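February
By Souad Morsy

The best thing I paid for last year was a tabletop arm with two grippers in the box, and I have been boring my friends with it ever since. Our workshop is small. We make paper goods and book covers, we pack them ourselves, and for most of our life the idea of a robot belonged to places with loading docks and a parking lot. Then Iler started renting its bench kit, the Zaki, by the month, and Tarek Tahiri talked me into a trial.

I want to make a case for this kind of machine, and for the way this one is sold, and I want to do it as someone who runs a shop. I can't tell you much about control loops. I can tell you what it's like to have the thing on the table on a Tuesday with orders to get out.

Start with the table. Reviews of these kits love speed and payload, and they hardly ever mention the surface the arm works over, which took up most of my first week. Our tabletop is white. Much of what we handle is white or cream, and the camera that comes with the Zaki had a hard time with cream card on a white top. The setup guide spends a whole page on this and I skipped it, being a person who skips pages. When I finally read it, the advice was so plain that I laughed: put down something dark and dull, big enough that the arm never has to work off the edge of it. Paper will do. We sell paper! I had a roll of brown within reach the whole time.

After that, finding a card and picking it up went from a coin toss to something I stopped watching. I ran 26 cards one after another the same afternoon and it lifted every one of them. Brown paper fixed it, and brown paper costs next to nothing. I find that wonderful. You hear so much about clever software, and a good share of getting a robot to earn its keep is still somebody thinking hard about the background. 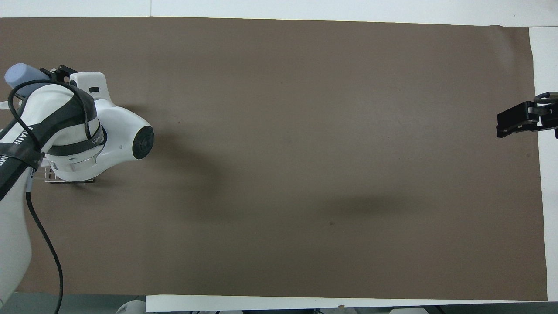 The second thing I'd praise is how much of the kit stays out of your way until you ask for it. You can leave the end of the arm bare and run through a whole job in the air, with no tool to crash and no stock to spoil. Ismail Lamrani, who packs for us and distrusted the machine from the day it came, did this for most of a morning before he would let me put a tool on. He moved it by hand, saved a position, played it back, moved it again. By lunch he had a pick-and-turn routine that was better than mine (he has packed far more boxes than I have and knows which way a sleeve wants to fold). I had tried to write ours from a chair. He did it standing next to the thing, with his hand on it, and I think that's how it ought to be done.

I know the usual argument against all this. A small shop that rents a robot is playing at being a factory, it says, and the hours you save on packing go straight into fiddling. There's some truth in that. I kept a tally in the first three weeks and we were behind, no question. One evening I stayed late over a sleeve that kept slipping and drove home in a foul mood. But fiddling with a tool is how you learn what the tool is for. I did the same with our first creasing machine, and with the guillotine before that, and nobody wrote a column warning me off the guillotine.

The other argument is a better one, and Gerrit Msimang put it to me over coffee. He rented the Tutetti, from a rival outfit, and sent it back. His view is that these kits are sold to people like us on the strength of one neat demo, and that the neat demo leaves out every part of the job that's awkward. He's right about the demos. I watched the Tutetti video too, and it's one perfect box picked up over and over. Where I part ways with him is on what follows from it. The Iler people sent me their list of things the Zaki does badly before I signed. Shiny stock was on it. So was anything thinner than our lightest card, and anything that curls. I read that list (this one I did read) and knew which of our jobs to keep on the hand bench, and they have stayed there. A company that tells you in writing what its product can't do deserves some noise made about it, so I am making some.

Now my complaints. The cable that runs along the arm is heavy and needs a good deal of slack, and for a while I kept finding it somewhere I hadn't left it. We strap ours down now and check it each morning. The manual suggests a clip, which is sold separately, and I think a clip should come in the box. The software wants to update at the exact time of day we open. And the Zetier gripper that we rented as an extra has settings named by somebody who never had to explain them to a coworker. "Compliance mode 3" is a setting for holding things gently. Call it gentle!

I'd also warn anyone against judging the kit by how it does alone. Ours is at its best as one pair of hands among several. It does the dull lift and the quarter turn, one of us does the fold and the ribbon, and the work moves down the table at a pace you can talk over. Moataz Tahiri, who is Tarek's brother and helps us in the busy months, says it's the first machine in the building he hasn't had to shout over. We ran a batch of 100 boxed notebooks that way before the holidays and the radio was on the whole time.

Our building dates from 1918 and was put up for a printer. There are marks in the floor where the presses stood, and I think about those people when I switch the arm on. They got a new machine, they laid something under it, they moved it a little to the left, they found out what it was good at. I'm having the same kind of fun they must have had, at least on the good days.

The rent comes up for renewal next month and I'll be signing again. I have asked for a second camera bracket and a price on the smaller gripper pads, and Ismail wants a wider table. He has already measured the wall.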